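The case against the one big bin

Every November the organizing columns come around to the same advice: buy one large open bin, put it where you work, and let everything land in it. Fivuvel sells the idea, Pellby sells a cheaper version, and my neighbors in Doãn seem to own both. I remain unconvinced.

My trouble starts with what a bin does to small things. They slide and bunch up at one side, and whatever you need is under whatever you don't. A drawer at least makes you look at your mess when you pull it open. A bin sits there with its high walls and lets you feel tidy from across the room. I kept one on my workbench for 16 weeks, and by the end I was buying second copies of things I already owned. 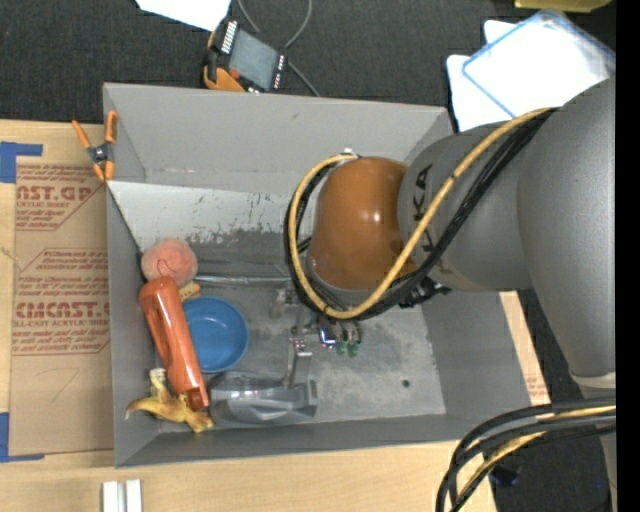

Then there is the question of wear. People talk about these bins as if they were permanent, but anything hard that gets tossed in leaves a mark, and the scratches collect grime. A scuffed bin still holds things, I grant that. It is also harder to wipe clean, and I have yet to see a catalog mention it.

The Vurnerine set, at $215, promises to fix all of this with dividers. Fine, but a bin with dividers is a drawer without a front, and I can get a used chest of drawers for less on any Friday. I'd want to know who is still using the dividers a year later - my guess is they end up in the closet.

I will allow one use. If you are sorting through a job and need a place to hold parts for an afternoon, a wide bin on the table beats a bare tabletop, where things roll off. Empty it before supper. Mine went back to the garage, and I bought 3 shallow trays.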